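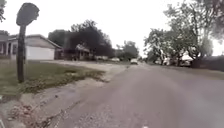

February, twenty past nine at night

I finished the yoke! I have to write this down before I go to bed or I'll wake up and think I dreamt it. The whole colourwork yoke of the Stirndale cardigan is done, all the way up to the last decrease round, and the motifs meet where they're supposed to meet. I laid it on the kitchen table and walked past it four times just to have another look.

I've been stuck at the same spot since before Christmas. The pattern has you start with 300 stitches once the sleeves are joined, and I had 298, and I kept counting and kept getting 298, and then I'd put it away for a week and knit a sock. Tonight I went back to the underarm on the left side and there it was, two stitches sitting on the waste yarn that I'd never picked up. Two months of sulking over two stitches. I picked them up, went round once with the background colour, and the repeat came out perfectly.

The colours are better than I dared hope. The grey is the Pircombe I bought with my birthday money, a bit hairy, with that sheepy smell when you steam it, and the contrast is the rusty orange that Châu Quan dyed for me in her laundry (she says she can't do it again because she didn't write anything down, so I'm guarding every metre). In the ball they looked a bit flat next to each other. Knitted up, the orange just glows. There's a third colour, a mossy green, that comes in for two rounds only, and I was going to leave it out to save buying a skein. So glad I didn't.

Things I want to remember for next time:

I went up a needle size for the colourwork part and it was the right call. My floats always pull, and this time they didn't. I also knitted it inside out, with the floats on the outside of the curve, the way Marietjie showed me at group. It feels ridiculous for the first few rounds and then you stop noticing.

Grey in the right hand, orange in the left, always. I swapped on round 8 after I got up to answer the phone and you can see it if you know where to look, the orange goes a bit shy for half a round. I'm leaving it. I did think about ripping back, and I had the needle out and everything, and then I made a cup of tea.

Marietjie Xaba, by the way, has cut a steek. With scissors! At the table, in front of us all, straight down the front of the vest she's been making since winter. She'd crocheted up both sides first and she was perfectly calm about it, and I had to hold on to my chair. The edges didn't budge. She passed it along so we could all tug at it. I've got the same thing coming with this cardigan because it's knitted in the round and then opened down the front, and I've been pretending that part of the pattern doesn't exist. Having watched her do it I feel — well, not brave, but less sick.

I asked her if she'd sit with me when I do mine and she said of course, and bring cake.

She also brought in a leaflet she'd found in a box of her aunt's, dated 1944, with a knitted waistcoat and a balaclava and a page on unravelling old jumpers. We all fell on it. It tells you to wind the wool round the back of a chair, tie it in four places, wash it and hang it with a weight on the end to get the kinks out, and I've been doing exactly that with a coathanger and a tin of tomatoes. The needle sizes are all the old ones, so Châu was working them out backwards on her phone. The waistcoat is lovely, with a little basket stitch and proper pockets. I've copied out the stitch pattern in the back of my green notebook, and I'm thinking of it for Dad, although the chest measurement would need a fair bit of adding to.

Which brings me to yarn, as always. I weighed what's left after the yoke and there are 215 grams of the grey. The button bands and collar won't take anywhere near that, so I might get a hat out of it too, maybe even mitts if I keep the cuffs short. The Kim shawl is still sitting in its bag with one wing done. I got it out tonight as well, since I was feeling so good about everything, and found I'd left myself a note pinned to it that says "you are on row B, NOT row A". Thank you, past me. I knitted four rows on the strength of it and it all lined up.

I do want to get the shawl finished before I cast on anything new. I say that every time. But there's a Tultum kit at the shop in a dark teal with tiny cream flecks, and I picked it up and put it down again twice, and then I went and stood by the buttons so I'd stop.

Buttons! I bought them. Seven, and one spare. They're plain dark horn-looking ones with a rim, and I tried a pewter one against the orange first and it looked like a costume. These just sit there quietly, and they're big enough that I won't be fiddling with them with cold hands.

Tomorrow: weave in the ends on the inside of the yoke while I still feel like it, and block it before I go anywhere near the scissors. I need to find the blocking pins. I think they're in the biscuit tin with the zips, or else Châu has them from when she did her lace. I'll ring her in the morning and tell her about the orange.

My hands are sore and I've got grey fluff all over my pyjamas. One more look at it on the way past, then bed.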